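3.2 Bedding, laundry and reported sleep quality

Households in the Lopes panel were asked to keep a bedding diary for 13 weeks. Each entry recorded when the sheets were changed, whether they were washed at home, how they were dried, and how the respondent had slept on the following night. The final sample held 683 completed diaries. Diaries with fewer than 70 nights filled in were left out of the main analysis and are treated separately in Section 5.

Most respondents did not change their bedding on a fixed day. They changed it when there was time to dry it, and in flats without outdoor space this meant waiting until a clothes rack was free. The bed itself was often used during the work. Respondents sorted clothes on it, folded on it, and left unfinished piles there until the evening, when the piles were moved to a chair.

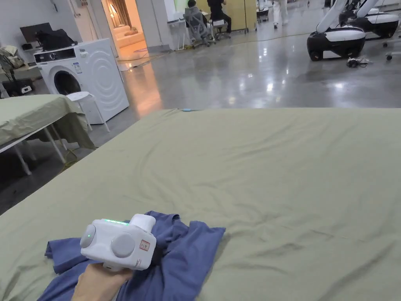 Hadiza Obi objected at the review stage that this habit should have been recorded from the start, as a bed used for folding in the afternoon is likely to be made later and less carefully. We accept the point. The diary had no column for it, and what we know comes from the free-text notes and from the home interviews carried out in March. Among those interviewed, people who folded on the bed also tended to report a later bedtime on laundry days, but the interviews were not designed to test this and we draw no firm conclusion from them.

Fit was the second matter raised in the notes. Respondents complained far more about sheets that would not stay flat than about the feel of the fabric. Fitted sheets bought for an older, thinner mattress were often kept after the mattress had been replaced, and corners came loose during the night. Dantas and Suominen found the same complaint in the earlier Brondard survey, where it was coded under "discomfort, other" and so does not appear in their published tables. We gave it a code of its own (Figure 2).

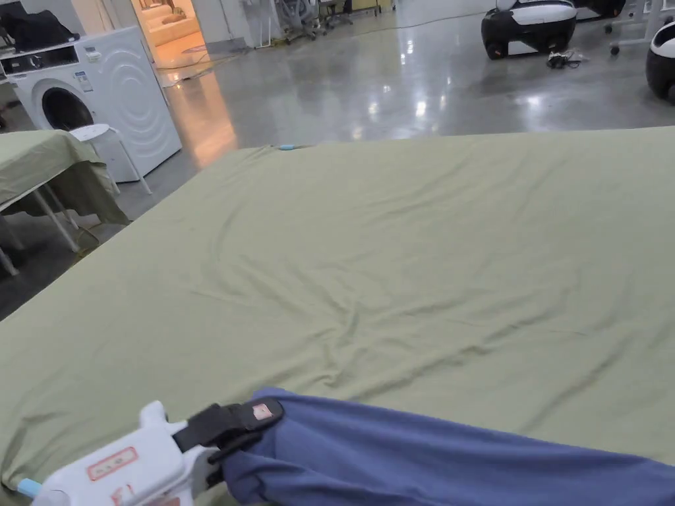

Figure 2. Fitted sheet with creasing towards the centre of the mattress.

Creasing by itself showed no clear link with reported sleep quality. Loose corners did, although the effect was small and disappeared when respondents who shared a bed were removed. One explanation is that a second sleeper pulls the sheet further out of place. Another, suggested by Boiko, is that people who sleep badly for other reasons move more and so loosen the sheet themselves. The diary data cannot separate the two. A follow-up in which the sheets are supplied and fitted by the research team would be needed to do so.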